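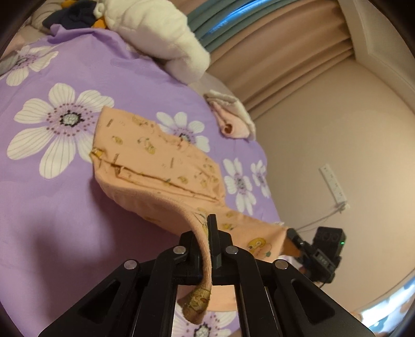
Peach cloth with small yellow and brown print, on the bed

How do I get a musty smell out of cotton that has been in storage?

Posted by Lilura, 22 Jul 2021

I have two boxes of baby things that were in my mother's basement in Dedcombe from November until last week. No stains that I can find, but everything smells like the basement. I washed one load with regular detergent on warm and the smell came back as soon as the pieces were folded. Our water is hard, if that matters. I'd like to keep them for my sister – she is due soon.

Jihad Saliba
Wash them again without fabric softener. Softener leaves a coating that holds odor. Put one cup of plain white vinegar in the drum with no detergent, run it warm, then do a second wash with an unscented detergent. Don't use vinegar and bleach together. Dry everything all the way before you fold it. If you have a yard, a day on the line does more than the dryer.

Tavares
baking soda. worked for me

Arncombe_Laundry
Check the boxes too. If they are cardboard, throw them out, because the smell is in the cardboard and goes right back into the cloth. Half a cup of baking soda in a soak overnight is fine for cotton. With hard water use a bit more detergent than the label says for soft, and don't fill the drum past two thirds. Some prints fade if you go hotter than warm.

2,877 views

Comments

Lilura: They were cardboard. Doing the vinegar load tonight.

mpk: Does this work on wool?

Jihad Saliba: Not the soak. Air wool out first.

We use cookies to remember your settings. Accept | Manage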